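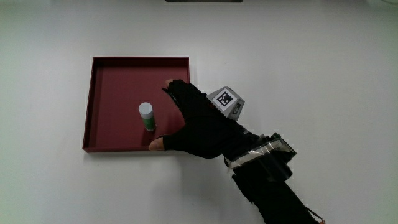
Does a player who loses his starting spot early in the season usually get it back?

Most of the ones we followed got some of it back, but very few returned to the playing time they had before, and the ones who did were nearly always helped along by somebody else's injury. That is the short version of a project that took up far more of my spring and summer than I had planned, and I hope you will stay with me for the longer one.

Last updated: September 5, 2020

I should begin with how I got into this. My uncle played two seasons of small-college football as an outside linebacker, started every game in the first one, and hardly got on the field in the second after a new staff came in. He still talks about it at Thanksgiving. When our sports studies class was asked in April to choose a question we cared about, I already had mine, and my project partner, Rafail Zacharopoulos, was kind enough to go along with it even though he is a soccer person through and through.

We picked three college teams from our part of the state: Zudmont, Ornen and Szekeres. All three had changed head coaches within the seasons we looked at, and all three had kept decent box scores and participation sheets. Ornen's were the best by a long way. The Szekeres sheets were handwritten for the older years, and I spent most of one rainy weekend working out whether a certain number was a 5 or a 6 – a guard or a safety, which matters a good deal!

Altogether we ended up with 251 player seasons on defense. For each one we wrote down whether the player had started the opener, whether he was still starting four games later, and how many snaps he was credited with by the end. A player counted as "benched" if he started at least two games in a row and then came off the bench for at least two in a row while healthy. We argued for a long time over that word "healthy." College teams at this level don't put out a proper injury report, so we went by the local game stories, and where those said nothing we assumed the player was fit. I am sure we got a few of those wrong.

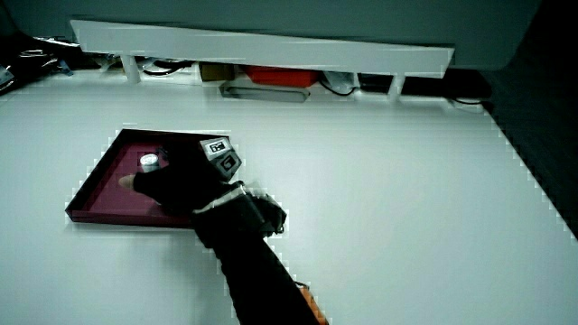

The next thing we had to settle was what "getting it back" should mean. Rafail wanted to count anybody who started again, even once. I felt that was too generous, as plenty of seniors get a start on the last home weekend whether or not the coach has any plans for them. In the end we kept both measures. If you count a single start, the picture looks pretty cheerful. If you ask for the old share of snaps, it looks a lot less so, and linebackers in particular have a hard time of it.

The part that surprised me most was the effect of a new coach. I went in expecting new staffs to bench more of the old starters, and at Zudmont and Szekeres they did. At Ornen the new coach kept nearly the whole defense together for his first season and then made his changes in the second. I would love to say why, but our sheets can't tell us that. My own guess is that he was short of recruits and simply had no one to put in.

We also had a smaller section on position changes. A few players who dropped out of the lineup came back somewhere else, usually a linebacker moving down to end. I had hoped to write a whole chapter on these, but there were too few to say much, so they are listed in the appendix with everything else that didn't fit.

If I were starting over I would do some things differently. I would use Fakeck from the first day for the data entry – I began in a notebook, and copying it all over cost me the better part of a week. I would also talk to more players. We spoke to two former Zudmont defenders, both very generous with their time, and each of them remembered his benching differently from what the sheets showed. One was certain he had sat out most of October, and the record has him starting again after a couple of games. I don't think he was being careless. I think it felt like most of October.

Rafail is planning to carry the same method over to goalkeepers next term, and he has asked to borrow my notes, even the ones with coffee on them. The full tables are in the appendix, sorted by team and then by season, with the doubtful Szekeres entries marked with a star.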